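Rarka twin-arm kit review: two left hands, one of them on the right

The Rarka arrives in three boxes, the heaviest of which contains the instructions. I exaggerate slightly. The heaviest contains the bases, but the instructions run it close, and they begin with a chapter on choosing a suitable table. I had already chosen a table. It was the one nobody else at Villamum was using.

For 2000 pounds you get a pair of arms, a two-fingered gripper for each, power supplies, a bag of fixings and a licence for Mridha, the program that tells the whole lot what to do. You don't get a computer, a table or anything to pick up. Rarka calls it a weekend build. I gave it four evenings and part of a fifth, with Gil-soo Ham holding the other end of things and reading the torque settings aloud in the voice of a man announcing late trains.

Mechanically it's good. The joints went together without a file or a hammer, which I can't say of the last kit I reviewed here, and the bolts are all the same two sizes. One bag was short by three washers. I emailed, and they came in an envelope big enough for a coat. The bases are heavy enough to feel serious and the arms have very little slop in them once the shoulder bolts are done up properly. Do them up properly. I did them up to what felt about right, and spent an evening blaming the software.

Cabling is where the designers went home early. The gripper lead is meant to follow the arm in clips, but the clips let go if you bend the elbow much, so the cable hangs in a loop and you learn to plan around it. I-seul Koo, who wires guitar amplifiers at the next bench, looked at mine and asked whether it was finished. It was. Buy hook-and-loop ties, and more than you think, and put the power supplies somewhere you won't be standing.

Mridha is better than I feared and worse than the leaflet. You move an arm through a job by hand, it records what you did, and then it plays it back with a confidence you may not share. Single-arm jobs are quick to set up. Two arms together take patience, as each has its own idea of where the middle of the table is until you've run the calibration, and the calibration takes 30 minutes with no progress bar. There is a spinning circle. I've come to know it well.

The grippers are the best part. They open wide, close gently if you set the force low, and the pads can be changed with one screw. On a sponge, a cardboard box and a tennis ball they hardly put a finger wrong. Thin flat things are harder, and anything shiny makes me lower the speed and stand back.

Noise: a soft whine, less than a fridge. Spares: available, dear. Manual: thorough, translated by someone with strong feelings about commas. The warranty doesn't cover steam, and I read that page twice.

Would I pay 2000 again? If you have a shared workshop and someone to split it with, yes. On my own in a spare bedroom I'd get the single arm and use my other hand, which came free and needs no calibration. 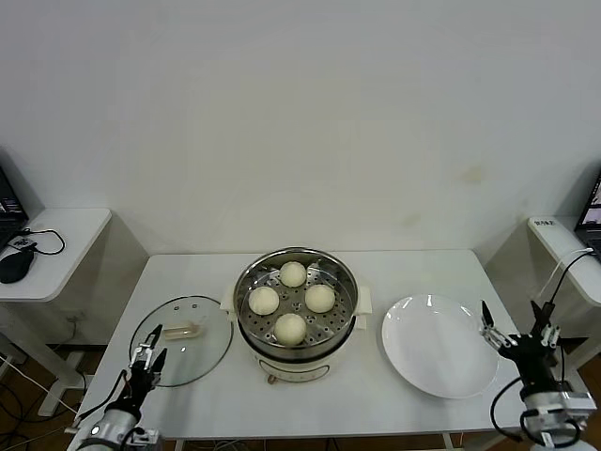 Fluketar, issue 30, p. 3

The bun job, laid out on the Villamum table: glass lid to the left of the steamer, plate to the right, four buns on the tray. The lid is the part I'd practise first, with the left gripper on its small handle and the force turned well down. Buns want the wide opening and the softer pads. Save each step as a separate recording, or you'll be redoing the lid every time you change your mind about the plate.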